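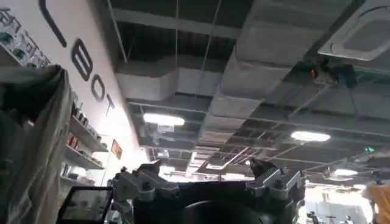 4.3 Recording demonstrations with the wrist camera

This section explains how to record one session of demonstrations for the Sturnance training set. Please complete section 4.2 (arm calibration) first. A session takes place with two people: the operator, who guides the arm, and the recorder, who sits at the station computer and labels every episode.

Before the session

1. Switch on the arm and wait until the status light is steady.

2. Start the Brindine recorder program. Choose your name from the list and choose the task. If the task is not in the list, do not write it in the free field. Ask Yurani Palomino to add it.

3. Open the wrist camera view. Both finger tips must be visible, and the gap between them must be open with nothing in it. When the gripper body fills the lower part of the view, the camera is in its correct position.

4. Check the brackets on both sides of the gripper. Bolts should be tight by hand key only. Do not use the power driver on them.

5. Move the arm through the home pose, the low pose and the raised pose. In the raised pose the wrist camera looks up and sees mostly ceiling: ducts, lamps, the air conditioner. This is normal, and these episodes are kept.

Note: The ceiling lamps can make the exposure jump when the arm turns. Lock the exposure in the home pose, before step 5. If you lock it in the raised pose, the table will be too dark in all the following episodes.

Recording an episode

6. The operator says "ready". The recorder presses Start and waits for the tone.

7. Hold the arm still for 2 seconds, then begin the movement. The still part is used for aligning the camera with the joint data.

8. Make the movement at a natural speed. Small corrections are welcome - the model should learn also how to recover from a bad approach. Do not go back to the beginning inside the same episode.

9. Open the fingers fully at the end and press Stop.

10. The recorder gives the label: good, partial or failed. Failed episodes are saved too. Please never delete them from the disk.

Caution: Keep your hands away from the fingers while the program is recording. The gripper closes with full force also in guided mode.

Caution: Cables and covers near the arm must be outside its reach. If the arm touches something, press the red stop button and repeat from step 5.

People in the view

A colleague walking behind the arm does not spoil an episode. It is sufficient that the person does not touch the work area. Faces are blurred at upload by the Aremden script, but the script misses faces which are turned sideways, so the recorder should mark such episodes with the flag P.

After the session

11. Put the arm in the parking pose and close the camera view.

12. Press Upload. The files are cut into parts of 2000 samples. If one part is refused, upload only this part again.

13. Write the number of good episodes in the log. The target for one task is 57 good episodes, collected by at least two operators.

Questions about labels go to Yurani Palomino. For problems with the gripper or the camera mount, write to Henryk Kaczorowski and give the episode number and the colour of the status light.

Last revised October 25, 2020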